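搬家之后，我终于开始认真写信了

六月搬的家，箱子到现在还有几个没拆，倒是先把写字的那张小桌子安顿好了。桌子靠北窗，光线不算好，但是安静，楼下是一条走不通的巷子，偶尔有人骑车进来，发现是死路，又慢慢骑出去。我就坐在那里写信。对，手写的，装信封、贴邮票的那种信。

说起来这件事要怪Halima Akande。她是我以前合租时的室友，后来去了很远的地方教书，我们有好几年只在节日里互相发一句祝福，发完就没有下文了。去年冬天她忽然给我寄来一封信，整整四页，正反面都写满了，字歪歪扭扭往右上角爬，写到最后一页没有地方了，就顺着页边竖着写上去，我得把纸转过来才能读完。信里没什么大事，讲她学校门口卖花生的老太太，讲她学着自己剪头发剪坏了，讲她梦见我们那间厨房的水龙头又漏了。我站在楼道里就把信读完了，进了屋又坐下来读了一遍。

那天晚上我想给她回信，翻遍抽屉只找到一支快没水的圆珠笔和半本横格稿纸。写了两行就写不下去了，手酸，字也丑，而且很奇怪，对着白纸我一句话都说不出来，平时打字可是噼里啪啦的。最后那封信拖了快一个月才寄出去，只有一页，我到现在想起来还觉得对不起她那四页。

后来我就下决心要练一练。先是买纸，这一买就一发不可收拾了。文具店的老板推荐我一种叫Tilar的信纸，米白色，摸上去有一点点毛，墨水落下去不会洇开，背面也能写。我本来嫌贵，想着写坏了心疼，结果正因为心疼，写得反而慢了、稳了。还有一种Vivar的，颜色偏冷，很滑，笔尖走得飞快，适合我这种一激动就收不住的人，缺点是墨干得慢，我的手掌常常蹭得一片蓝，洗好几遍都洗不掉。两种纸我现在换着用，写给长辈用前一种，写给朋友用后一种，自己觉得挺讲究，收信的人大概完全看不出来。

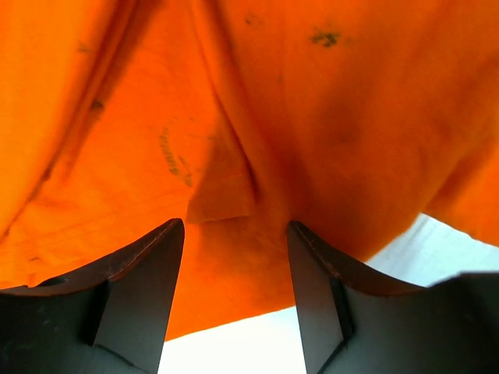 墨水是另一个坑，而且比信纸更深。一开始我只用蓝黑，觉得稳重，后来在网上看别人试色，看着看着就动了心，开始一瓶一瓶地往家里搬。最让我为难的是橙色。我喜欢的橙，就是一块橙色的布松松地垂下来，褶子里的那一种：受光的地方偏黄，往里凹进去的地方又沉成焦焦的颜色，明明是同一块料子，深浅差了好几层。写字的时候墨水也会这样，起笔淡，收笔的地方积了一小滴，颜色就浓起来，玩墨水的人管这个叫断色。我试过好几瓶，有的太像橘子汽水，写满一页看得眼睛疼，有的又太淡，晚上在台灯下面几乎看不见。现在用的这瓶是Prudard的，总算接近我心里的那个样子了，只是拿它写正经事不太合适。我有一次用它给姨妈写信，姨妈打电话来问，是不是家里没有别的笔了。

笔我倒是没有多买，这一点我很为自己骄傲。手上常用的是一支旧的Tichý，朋友淘汰下来给我的，笔帽上有一道划痕，笔尖被她写得微微偏向一边，我刚拿到的时候怎么都不顺，总是刮纸。我本来想送去修，懒得跑，就硬着头皮写，写着写着它也就顺了，也不知道是笔将就了我，还是我将就了笔。现在别人的笔再好，我拿起来都觉得不像自己的手。

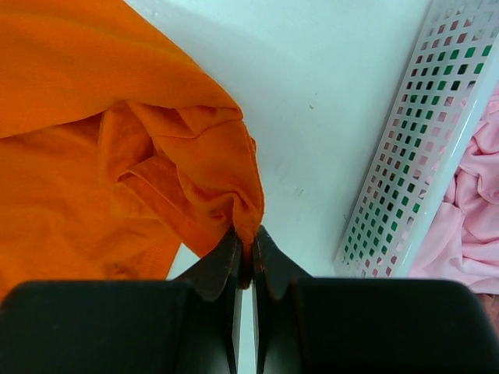 信的内容，我慢慢也摸出了一点门道，虽然谈不上什么技巧。刚开始我总想写点有分量的东西，近况啦，感想啦，对未来的打算啦，写出来干巴巴的，自己读着都像年终总结。后来我把Halima的信拿出来又看了一遍，发现她根本不总结，她就是想到哪里写到哪里，写花生，写剪坏的头发，中间还停下来说，外面下雨了，我去收一下衣服。隔了一行，又写，收完了，袜子还是淋湿了一只。我读到那里就笑出了声，好像她真的走开了一会儿，又坐回到我对面来。

所以我现在也这么写。写到一半水开了，我就写水开了；想不起来一个字怎么写（提笔忘字这个毛病真是越来越严重，前几天连“尴尬”都要查），我就老老实实画个圈，旁边注一句“请你猜”。写错了也不重抄，划掉就是了。有的地方划得很难看，黑乎乎一团，我在旁边补一句抱歉，接着往下写。以前我会把整张纸揉掉重来，一个晚上能揉掉好几张，寄出去的那一张干干净净，可是也没什么意思了。

写信的时间我一般放在早上，六点半左右，家里人都还没起，水壶放在手边，手机搁在另一个房间里。我试过晚上写，不行，晚上写出来的东西容易伤感，第二天一看恨不得追到邮局去要回来。早上的我脑子还没全醒，人比较老实，说的话也比较像话。写到天大亮，听见隔壁屋里拖鞋响了，就先停下，剩下的第二天接着写。一封信常常要写上三四个早晨，中间换了墨水，颜色就一段一段的，倒也好看。

邮票也说两句吧。我们这边的邮局很小，窗口只开一个，排队的多半是来取包裹的，我拿着一个薄薄的信封站在队伍里，总有点不好意思。窗口的姑娘第一次接过去的时候愣了一下，翻过来看了看，问我，就寄这个呀？我说就寄这个。后来去的次数多了，她会主动问我要不要看看新到的纪念邮票，还帮我挑，说这张上面有鸟的贴在浅色信封上好看。寄去Halima那边的信走得很慢，有一封在路上走了快两个月，她收到的时候我信里说的桂花早就谢完了。她回信说，桂花我闻到了，骗你的，但我真的把鼻子凑上去了。

有人问我，这么慢，事情说完都过时了，有什么好写的。我想了想，好像过时了也没有关系。真着急的事情我们还是打电话的，她妈妈生病那次，我们连着通了好几个晚上的话，一封信都没有写。信里放的是另外一些东西，晚两个月到，它还是那个样子，不会坏。

说到这里想起一件好笑的。上个月我心血来潮，想知道自己这一封信到底写了多少，就一个字一个字地数（是的，我就是这么闲），数出来是3393个字，吓了自己一跳。再回头数最早给她回的那一封，600个字都不到，里面还有两句是“对不起我写得很少”。我把这件事写在信的末尾告诉她，她回了一张明信片，上面只有一行：那我不数了，我怕输给你。

当然也有写不出来的时候。有几个星期特别累，搬家、换工作、孩子又发烧，早上坐在桌子前面，笔帽拔开又盖上，盖上又拔开，什么也没写下来。从前我会很着急，觉得欠着别人的。现在我就写一张小的，两三句，说最近很累，等我缓过来再跟你讲，然后照样贴上邮票寄出去。收到这种小纸条的朋友，反而常常给我回一封长的。

收到的信我都放在一个饼干盒里，盒子原来是装蛋卷的，打开来到现在还有一股黄油味，信纸也都跟着香了。搬家那天别的东西都上了货车，只有这个盒子我抱在腿上，坐在出租车后座，一路抱过来。司机问我里面是不是什么贵重的东西，我说是信，他哦了一声，过了两个红绿灯，忽然跟我说，他当兵的时候也写过信，写给他现在的老婆，后来搬家弄丢了一半，到现在老婆吵架还要翻出来说。

如果看这篇的你也想试试，真的不用像我一样先买一堆纸和墨水（虽然买的时候是很快乐的！）。手边有什么笔就用什么笔，挑一个你想起来会笑的人，从窗外正在发生的事情写起就好。地址记得先问一声，我就有一封寄到了人家三年前的住处，兜了一大圈又退回来，信封上盖满了戳，我没舍得拆，也放进饼干盒里了。

好了，水又开了，我先去泡茶。桌上还有一封写到一半的，昨天停在她问我新家的厨房水龙头漏不漏那里，今天得告诉她，漏的，跟以前那个漏得一模一样。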